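Setting up a table-clearing session for the sorting line

At Jandemari we moved cup and bottle sorting to the Ena arm in April. Packers now spend part of each shift teaching it with hand-held grippers.

Step 1. Lay out the items

Cover the table and put a few containers down on their sides.

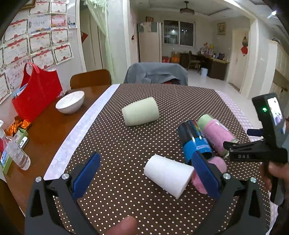
Packers who used to sort by hand run these sessions in pairs, one gripper each. Mix the shapes - tapered cups with straight cylinders - and leave one item partly under another. Check that the green light is on.

Step 2. Record

Close the pads slowly, lift, set down. Stop after 60 grasps and swap places. Tarmo Grigaitė keeps the rota, and this time counts as normal paid hours.

Step 3. Vary the cups

Turn the open ends different ways between takes.
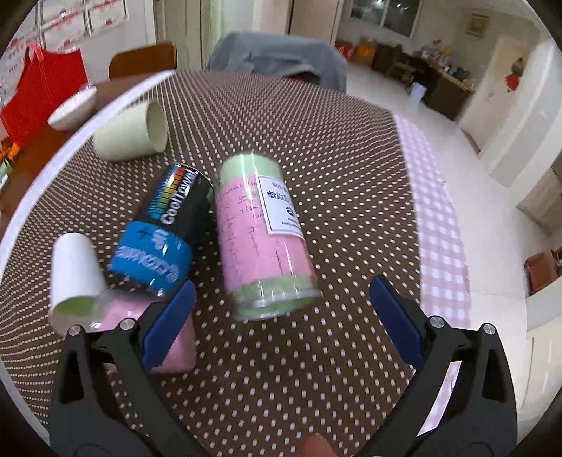

Step 4. Hand over

Copy the takes to the Daneshvar folder. Failed grasps go in too.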